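Nakwood kiln plant to change glaze firing schedule

2024-06-13

Tableware maker Akard will move its Nakwood plant to a slower glaze firing schedule after a review of crazing, the network of fine cracks that can form in glaze as a piece cools. The change applies to all stoneware bodies and takes effect with the next kiln rebuild.

Crazing occurs when the glaze contracts more than the clay beneath it. The resulting tension is relieved by cracking, sometimes within hours of unloading and sometimes months later. Akard opened the review in March, when retained samples from 17 production lots were examined under dye. Cracks were found in 6 of the lots, all of them fired in the older of the plant's two tunnel kilns.

Under the revised schedule, the soak at peak temperature is extended to 60 minutes and the first stage of cooling is slowed. The company said the longer soak allows more silica from the body to enter the glaze, lowering its rate of contraction. Cycle time will rise by up to 66 minutes per car. 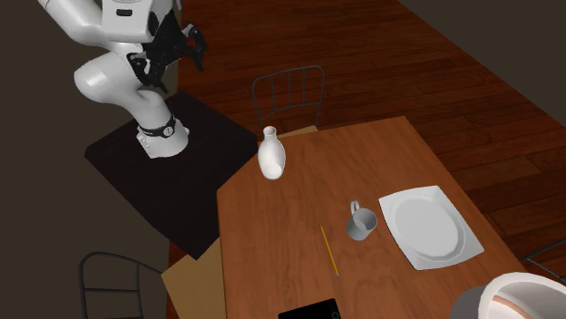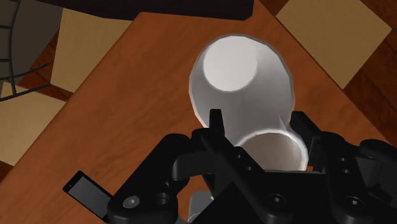 Akard will also adjust the glaze recipe. Part of the sodium feldspar will be replaced with a lithium-bearing mineral supplied by Dijkstra, which operates a grinding mill at Sundudon. Sodium raises the expansion of a glaze more than most other fluxes, and a partial substitution is a common correction. Color and surface gloss are expected to remain within existing tolerances.

Finished ware will be checked by a thermal shock test in which pieces are heated in an oven and dropped into cold water, with the temperature raised at each step until a crack appears. Test records will be kept by lot and made available to trade buyers on request.

Ware already in distribution is not being recalled. The company said the affected lots had not left its warehouse and will be crushed for use as grog in kiln furniture. Prices are unchanged for the current order period.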